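Grinlow Community Kitchen: monthly walk-round, February

Entrance and corridor
Fire door closes by itself: Yes, with a slam that can be heard in Plistirside.
Exit sign lit: Yes.
Floor clear: No. Folding chairs again. Moved to the cupboard, where they will stay until somebody needs to sit down.

Cooking area
Extinguisher in date, pin in place: Yes.
Fire blanket on its hook: Yes. The tea towel hanging over it has been asked to leave.
Gas shut-off labelled: Yes, in three different hands, all in agreement.
Fridge at 3 degrees: Yes. The door seal is going at the bottom corner and has been going since the Raltness supper.
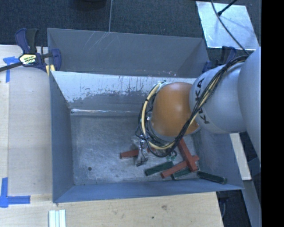 Metal bins and containers
Scratches: Pale and thin, on an inner wall. Cosmetic. Pass.
Worn surface: Bright band along the top of one rear wall, dark patches under it. Pass with a grumble; look again next month.
Lids: One short. See last month, and the month before.

Electrics
Kettle lead: Frayed. Kettle retired, to general mourning.
Extension leads: One plugged into another. Separated.

Paperwork
Accident book: Found, under the Lloyd catalogue. One entry, a stubbed toe (see chairs).
Repairs budget: 22 pounds left. New door seal quoted at 865, so the tape stays.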